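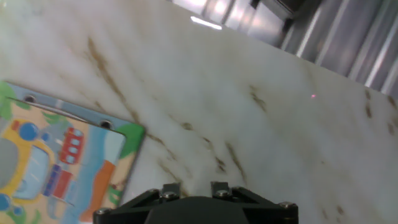 Re: [taller] Pinza con dos dedos y cuentos infantiles

Tiempo de lectura: 1 min

Sigo sin verlo claro. Con el brazo bajando en vertical, un cuento apoyado plano no ofrece canto donde agarrar, y la tabla de mármol de imitación brilla demasiado para mi gusto. Antes de gastar otros 500 euros en dedos nuevos de Plidano probaría a inclinar la muñeca - 22 grados, por decir algo - y a entrar por la esquina.

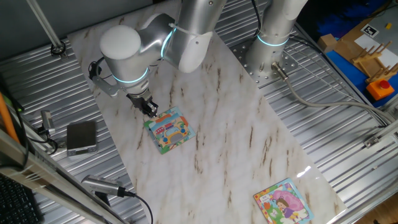 Radulović escribió:
> Inclinar la muñeca no arregla nada si el dedo es más grueso que la tapa. Yo limaría las puntas antes de tocar el código.

Limar, vale, pero quiero ver 7 intentos seguidos sin trampas.

Contacto: lista Hisero | © Hisero, noviembre de 2023 | Volver arriba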